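Circuit board storage -- trays or slotted rack?

lyle_w
We've got 200 boards to sort at the Nilard bench before the end of November and I can't decide how to park them. Flat in a black tray, or on edge in the long rack?

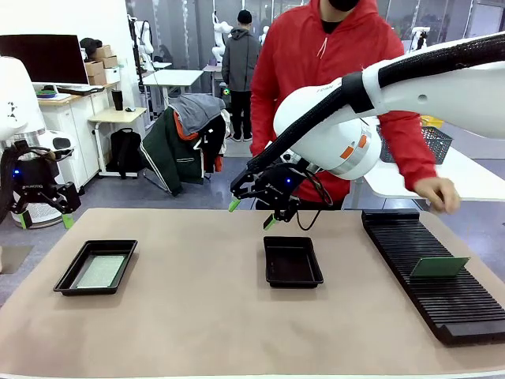
How far apart should boards stand in a rack?
Far enough that the tallest part on one never touches its neighbor.

glenys_e
Rack, every time! Trays eat up the whole table.

marisol_s
Disagree with Glenys. Flat is kinder if you're still inspecting -- I keep 2 trays going, one for waiting and one for checked, and set them side by side with a gap for my hands.

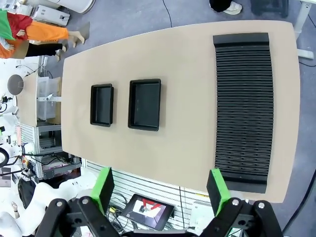
Posted by lyle_w | Tuhiwai Bench Forum | 12 replies

OK, I like the two-tray thing. My only gripe is they slide when I bump the table.

glenys_e
Put a mat under them then. I still say you'll run out of table by lunch (I did, with 159 boards).

marisol_s
Then stack the spares and quit hogging the table, Glenys :)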